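The Long Life of a Red Sweatshirt

Lint, pilling and the slow mechanics of cotton fleece

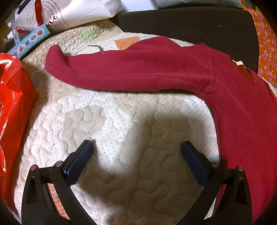 KARNON, November

A crimson sweatshirt laid out on a patchwork quilt shows most of what household laundering does to a garment. Pale specks of lint are scattered over the sleeve. One tiny pinkish ball sits on its upper edge. The folds run lengthwise and the fabric gathers into short creases at the underarm, where sleeve and body meet.

Each of these has a different cause, and the causes are often confused. Mateja Lazarević, a textile technician, keeps them apart by name. Lint is fiber that has come from somewhere else and settled on the surface. A pill is usually fiber that belongs to the garment and is still anchored to it. A crease is a matter of shape and has nothing to do with fiber loss.

"People bring me a sweater and say it is worn out," she says. "Half the time it is carrying someone else's towel."

Lazarević runs a small testing room at Kasow, a repair and care workshop in Karnon that takes in knitwear and quilts. Over the past 14 months she has logged 2,045 garments by fiber, knit, visible surface condition and last known wash. Dark and saturated reds are overrepresented in the lint column of her log. She does not believe that red cloth attracts more fiber than gray cloth. Pale lint on a strong color has high contrast, so owners notice it and bring the garment in.

Where the fiber goes

Sweatshirt fleece is a knit with a smooth face and a brushed back. Brushing lifts short fibers out of the yarn and leaves them standing, which traps air and makes the fabric warm. It also leaves a supply of loosely held fiber. In the first washes some of it comes free, enters the water and lands on whatever else is in the drum.

Towels shed more. Their loops are long and soft, and a new cotton towel can mark a whole load. The usual advice to sort by color does little about this, as a white towel and a white shirt go into the same pile. Lazarević sorts by surface first: shedders (towels, flannel, new fleece) in one load, collectors (smooth dark knits, corduroy, velvet) in another. Color comes second.

Pilling follows a different path. Loose fiber ends rub together, tangle and tighten into a ball. On a sleeve, the places to check are the inner forearm, the cuff and the side that brushes against the body. In cotton the anchoring fibers tend to break after a while and the ball drops away. In polyester blends the fibers are stronger and the ball stays. A ball that differs in color from the cloth may have picked up stray lint, or may be lint altogether. The test is to lift it with a fingernail. If it comes away with no resistance, it was never attached.

Removal

For lint, Kasow uses an adhesive roller on dry cloth, worked in one direction along the sleeve from shoulder to cuff. A damp rubber glove does the same job at lower cost. Neither will take off a true pill.

For pills, the workshop uses a Clotum 5, a battery shaver with a perforated metal head. The cloth is laid flat and held under slight tension, and the head is moved without pressure. Seams are left alone. The curved seam at the shoulder and the bulk under the arm both raise the fabric toward the blade, and most of the holes Lazarević is asked to mend have been cut there.

Labels are another hazard. A small neck label that stands up from the opening should be folded down before the shaver or the roller goes near it.

The quilt underneath

Quilts belong in the same discussion, since so much clothing is sorted on top of them. A pieced cotton cover has a seam every few inches, and lint collects along those seams and in the quilting lines. A garment put down on a linty quilt can pick up fiber within minutes of leaving the dryer. Kasow vacuums its covers through a mesh screen before anything is laid on them.

Namboodiri, the mill that supplies the workshop's reference fleece, ships it in cut panels that Lazarević rubs on a flat-bed tester. She stops at 2,000 cycles and grades the surface by eye under a slanted lamp. The red panels and the undyed panels have so far graded the same.

Her instructions to customers fit on a card. Turn the sweatshirt inside out. Wash it cold with other smooth knits, on a short cycle, in a drum with room to move. Empty the dryer screen first. Fold the sleeves flat across the back and store it away from the towels.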